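Relatório de progresso ao fundo Firneo - Pousada Undau, situação em maio

Caros parceiros, antes de mais, um agradecimento muito sincero pela paciência com que acompanharam estes meses, que foram cheios e nem sempre fáceis de resumir em poucas linhas.
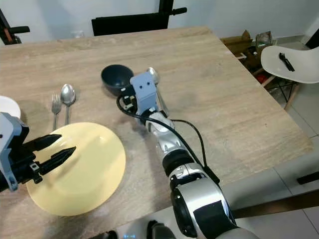 Texto: Graça Valadim

Começamos pelas obras, de que tanto falámos na última visita. Dos 11 quartos previstos, nove estão prontos e já receberam hóspedes. Os dois que faltam, virados para a ribeira, esperam ainda as caixilharias, que a Kılıçarslan promete entregar no início do verão - e nós, confessamos, já ligámos para lá mais vezes do que seria elegante.

Desde a abertura parcial registámos 452 dormidas, com uma procura de fim de semana que nos deixou muito contentes. Durante a semana a casa continua calma, e é aí que queremos trabalhar com o operador Bristovlow, que nos propôs um roteiro a pé com duas noites em Undau.

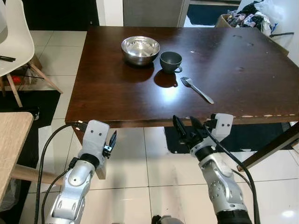
Taça de inox, chávena e garfo numa mesa de madeira escura

Quanto às contas, gastámos 57 por cento da segunda tranche, quase tudo em canalização e isolamento. A verba de promoção está por estrear, à espera de podermos mostrar a pousada completa, como tínhamos combinado convosco.

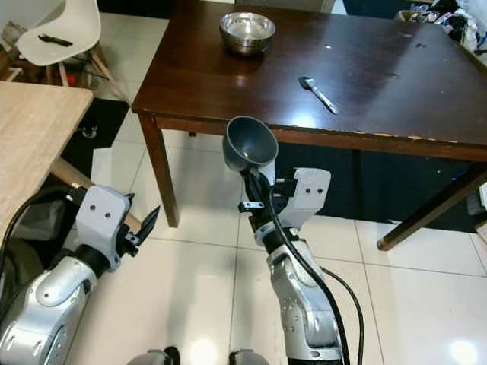

Falta-nos também a licença definitiva do pequeno-almoço para não hóspedes, pedida em março e ainda em apreciação na câmara. Enviaremos o mapa de despesas detalhado com o próximo relatório e, se quiserem vir passar uma noite connosco antes disso, basta avisar - temos sempre um quarto para vos receber!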